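作業記録 7月 双腕機・物干し作業系 機材更新計画に関する検討

記入:Keisha Mahmoud
回覧:Ezekiel Ruiz-Ortega、Dexter Mbeki、Loretta Calloway

1. 本日の目的

次期予算申請に向け、衣類の取り扱い作業に使用している双腕機の消耗品および交換部品について、必要数量と優先順位を整理する。前回の申請では本体保守費とグリッパー関連費を一項目にまとめて提出したところ、内訳が不明であるとして差し戻された。今回は当初から費目を分け、費目ごとに現場での使用状況を根拠として記す方針とする。

なお、本記録中の金額はすべて千円単位、税抜とする。見積書の原本は共有棚の青色ファイルに綴じた。

2. 作業の現況

午前9時半より、物干しラックに対する作業を実施した。課題は従来どおり、横棒に掛かった布類の把持、横棒の保持、ハンガーの取り扱いである。ラックは市販の金属製のもので、専用治具は用いていない。住宅に近い環境で実施するという当初の条件は次年度も維持するため、治具類の購入は申請に含めない。

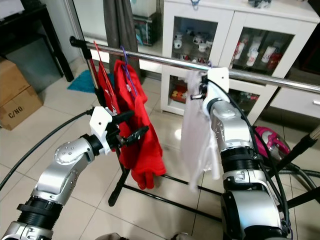
右腕で横棒を挟み、左腕で赤い衣類を把持。

両腕を異なる役割で使う動作が多いことは、予備部品の数え方に直接影響する。これまで予備グリッパーは「一台につき一式」として計上してきたが、金属棒を挟む側と布を挟む側とでは摩耗の仕方が異なる可能性があり、左右同時に交換する前提は見直すべきである。当面は左右を別品目として管理し、交換日と交換理由を台帳に残す。台帳の様式はDexter Mbekiの案を採用する。

ケーブルについても同様の扱いとする。腕の背面を通る配線は可動部に沿って曲げを受けるため、予備を左右それぞれ一本ずつ保有しておくことが望ましい。現在の在庫は右用のみである。左用は前期の申請から漏れており、これは当方の確認不足による。

3. 見積の比較

グリッパー指部の交換品について、Vekon と Stomura の二社から見積を取得した。

Vekon:指部一組 60、送料別。納期は受注後に回答。
Stomura:指部十組のまとめ買いで 600、送料込。納期は四週間。

単価は同じであり、差は送料と最低発注数にある。必要数を十組と見込むのであれば Stomura が有利となるが、十組を一期で使い切る根拠は現時点で示せない。指部の表面材は保管中にも劣化し得るため、余剰在庫を抱えることには慎重でありたい。Stomura に対しては、分割納品が可能かどうかを照会中である。

本体側の保守については、Gondex の年間契約が 1071 である。前期から据え置きとなっている。契約には定期点検と校正が含まれるが、グリッパーおよび手首周辺の部品は対象外であり、この点は前回の申請書で説明が不足していた。今回は対象範囲を別紙として添付する。

4. 申請額の枠

部門からは、当系統の上限を約2000とするよう指示を受けている。Gondex の保守契約と Stomura の指部十組を合わせると1671となり、残りは329である。ここからケーブル、手首部のブラケット、締結用のねじ類、衣類およびハンガーの補充費を賄うこととなる。

衣類とハンガーは少額であるが、費目の上では消耗品に該当するため、現場の立替で処理することは今後認めない。購入時には必ず品名と数量を記した控えを台帳に貼付すること。

ブラケットについては、外注と内製の二案がある。内製の場合は材料費のみで済むものの、Park 棟の工作室の利用枠を確保する必要があり、繁忙期には二週間以上待つこともある。外注の場合の見積は未取得である。Loretta Calloway に工作室の空き状況の確認を依頼した。

5. 手首カメラからの確認

午後、手首側のカメラの画像を用いて、指部とラックの位置関係を確認した。指先の黒い表面材は織り目のある質感で、視野の下側を大きく占める。対象物が二本の指の隙間に入ると、見える範囲は狭い。この条件で細い物を扱う以上、指部の形状変更はカメラの取付位置の変更と併せて検討する必要があり、片方だけを先に発注することは避ける。
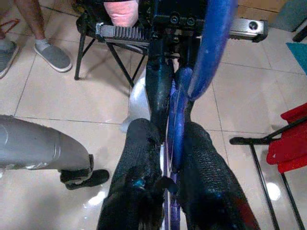 回覧後、Wendell Calloway から余白に次の書き込みがあった。「指部を十組まとめて購入する案には賛成しかねる。形状変更を検討中であるならば、旧形状の在庫は最小限に留めるべきである。Vekon に三組のみ発注し、形状が確定した段階で改めて Stomura から見積を取ってはどうか。送料の差額は、使わない部品を棚に残す損失より小さいと考える。」

この指摘は妥当であり、第3項の比較では形状変更の可能性を考慮していなかった。三組であれば Vekon への支払は180に送料を加えた額となり、申請枠にも余裕が生じる。ただし、Vekon の納期が確定していない点は残る。現用品の交換が必要となった時点で予備がなければ作業は停止するため、納期の回答を得てから判断したい。

6. 決定事項および保留事項

決定
・グリッパー指部およびケーブルは左右別品目として台帳管理する。
・Gondex の年間契約は継続で申請する。対象範囲の別紙を添付する。
・左腕用ケーブル一本を今回の申請に加える。
・専用治具は申請しない。

保留
・指部の発注先と数量。Vekon の納期回答、Stomura の分割納品の可否を待つ。
・ブラケットの内製または外注。工作室の空き状況による。
・カメラ取付位置の変更。Ezekiel Ruiz-Ortega が取付案を二通り作成し、次回の打合せに提出する。

7. 申請書作成上の注意

品名は見積書の表記に揃えること。前回は「指部」「フィンガー」「先端部品」の三通りの表記が混在し、同一品目が重複して計上されているとの照会を受けた。本系統では今後「指部」に統一する。英語の型番を併記する場合は括弧内に記す。

使用実績の欄には、交換台帳の該当行を転記する。台帳に記載のない交換については、記憶に基づいて補うことはせず、空欄のまま提出する。前期の前半は台帳の運用が始まっておらず、実績を示せない期間がある旨を備考に明記しておく。

申請書の初稿は Dexter Mbeki が起案し、数量の照合は Keisha Mahmoud が行う。照合前の稿を部門に送付しないこと。

午後5時15分、電源を切り、両腕を待機姿勢に戻して終了。左用ケーブルの型番は本体側の銘板と照合のうえ、次回の冒頭に記入する。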